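Notice to Residents of Velari House
Concerning the Table in the Reading Room

The management of Velari House wishes to inform all residents that the long table in the Reading Room has been returned to general use. It had been withdrawn in October, following the disagreement over the ring.

Residents will recall that the ring was reported on a Friday, at the end nearest the window. Janka Charvát, of Room 24, stated in writing that it had been left by a teapot. Room 10 stated that the house possessed no teapot. Both statements have been retained.

The table was examined by the firm of Grasari, whose report runs to 76 pages. It finds that the wood is pale, that the grain is long and fine, and that no ring is present. The report does not exclude the possibility that a ring was present formerly.

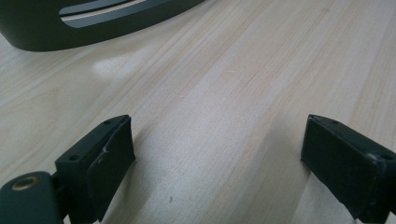
Charvát replied the same evening that a ring does not leave a table of its own accord, and that she would be obliged to learn where it had gone. She had sat beside it for almost 10 years and had grown used to resting her cup there.

The management has considered this reply with care. It is unable to restore a mark it did not remove. It has, however, reserved the chair at the window end for Room 24 between four and six in the afternoon, and has purchased a teapot.

Residents are asked not to use coasters at that end of the table until further notice.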